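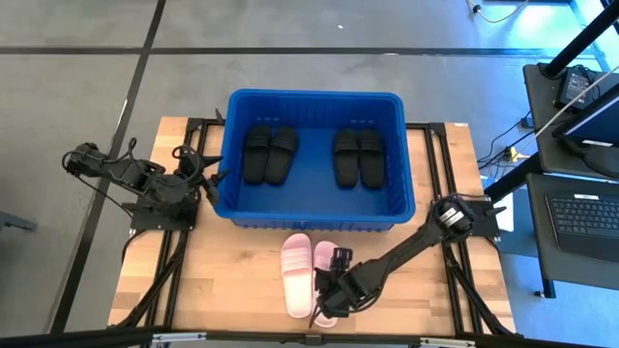

Are slides good enough to be your only house shoes?

For most people on hard floors they are, as long as the sole is thick enough and you don't have a lot of stairs.

I wore three pairs at home over one winter and into August, on tile downstairs and wood upstairs. I weigh enough to flatten cheap foam, and I work standing up for a good part of the day, so I was mostly interested in how the soles held up. Looks came second.

Veltetti house slide

The softest of the three, and the one I liked best in the first week. The foam gives a lot under the heel. By the second month the heel had a dent in it that didn't spring back overnight, and I could feel the tile through it. The strap is wide and never rubbed. They are quiet on wood, and I could wear them early in the morning without waking anyone. Sizing runs long. I went down one size and still had room in front of the toes.

Serkano Basic

A firmer sole, with a raised edge around the heel. I didn't care for them at first. The footbed has small bumps that are supposed to feel good and mostly feel like bumps – they wore down after a few weeks and then I stopped noticing. At 19 dollars they cost the least, and they look about the same now as when I opened them. Grip on a wet bathroom floor is good. They do squeak on tile when wet, and it is a loud squeak.

The strap is a little narrow if you have a high instep. My left foot is bigger than my right and had a red line across it most evenings until the material loosened up.

Bíró Home

These cost 74 dollars and have a separate cork insole under a fabric cover. The arch support is real, and my knees felt better at the end of a long day in the kitchen. But you can't rinse them. I spilled soup on the right one and the cover still has a mark. They are also the heaviest, and going down stairs in them is clumsy. I took them off at the top more than once.

Cleaning

The two foam pairs can be washed in the sink with dish soap and an old toothbrush. Let them dry away from the heater. I left a pair beside ours overnight and one came out slightly curled at the toe. It has mostly flattened since.

Which one to buy

I'd buy the Serkano again, and I have. The Bíró is worth the money if you stand a lot and your house is on one floor. The Veltetti is fine for guests or for someone light, but I wouldn't pay full price for it.

Stairs are the weak point with all of them. If you go up and down all day carrying laundry, get something with a closed back.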